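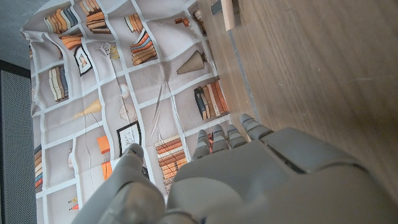
Photo: Sveva Galli

Household Textiles 333
Week 2: Woven, Knit, and Printed
Instructor: Evaristo Gatti
Handout for Oct 25, 2022

Reading before class: chapter 14 of the course reader, except the section on carpet backing. We will come back to carpets in January.

1. Woven cloth

Woven cloth is made from two sets of yarn that cross at right angles. The warp runs the length of the loom and is held under tension. The weft is carried across it. The edge where the weft turns around and goes back is the selvage. It is usually firmer than the rest of the cloth and does not fray.

Plain weave is the simplest pattern: over one, under one, all the way across. Bedsheets, muslin, and most cotton shirting are plain weave. In twill, each weft row shifts over by one yarn, and this gives the slanted lines you see on jeans. In satin weave the yarns pass over several others before going under. The surface is smooth and shiny, but the long floats snag easily.

Woven cloth stretches very little along the warp or the weft. Pull it on the diagonal (the bias) and it gives. Curtains cut slightly off grain will hang straight for a few weeks and then start to twist.

2. Knit cloth

Knit cloth is built from loops. In weft knitting, one yarn travels across the row and each loop is pulled through the loop below. Sweaters, T-shirts, and socks are weft knits. In warp knitting there are many yarns, each making its own column and linking with its neighbors. Tricot is a warp knit.

Loops change shape when pulled, so a knit stretches even when the yarn itself does not. A plain weft knit usually stretches more across than up and down. When one loop breaks in a weft knit, the loops in that column can come undone one after another. This is a run, or a ladder in British books. Warp knits mostly do not run.

3. Nylon and hosiery

Nylon is a synthetic fiber. The polymer is melted, pushed through small holes in a plate called a spinneret, cooled, and then drawn out to several times its first length. Drawing lines up the molecules and gives the fiber most of its strength.

Nylon softens when heated. Mills use this to set the shape of a garment: the knitted tube is put on a form, heated, and cooled, and it keeps that shape afterward. The same property is why you keep a hot iron away from it.
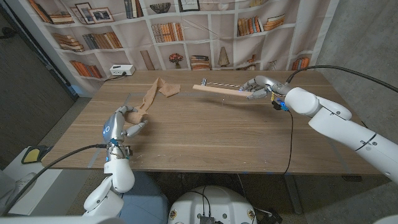
Fig. 1. Nylon stocking, beige, on a wooden tabletop.

Yarn thickness in hosiery is given in denier, the weight in grams of 9,000 meters of yarn. A lower number means a finer yarn. Sheer stockings use low-denier yarn and opaque tights use heavier yarn. The reader also gives tex, which is grams per 1,000 meters. To go from denier to tex, divide by nine.

4. Printed cloth

A print is color put on the surface after the cloth is made. A pattern that is woven or knitted in is not a print, even when it looks like one from across a room. Turn the cloth over to check. On many prints the back is paler than the front.

Methods we will cover:
Block printing. A carved block is inked and pressed by hand.
Screen printing. Color is pushed through a mesh, with a separate screen for each color.
Heat transfer. The design is printed on paper and moved to the cloth with heat. It works best on polyester.
Digital printing. Ink is sprayed directly onto the cloth. There are no screens to make, so short runs are affordable.

Pictorial prints, such as bookshelves, brick walls, or landscapes, are often done digitally. They have many colors and the repeat may be very large, or there may be no repeat at all.

The repeat is the distance before a pattern starts over. Measure it before you order curtain fabric. Each panel has to start at the same point in the pattern, and the extra cloth can add up to a full repeat per panel.

Sample sets

The Hatby set has the wovens and the Plimov set has the knits. Both are on the side shelf. Please put the cards back in number order. The Tridolness print book is on loan and stays in the room.

For next week

Bring a scrap of one woven and one knit fabric from home, no larger than your hand. Label each with the fiber content if you know it. Pull a few yarns from the cut edge of the woven piece and tape them to the answer sheet.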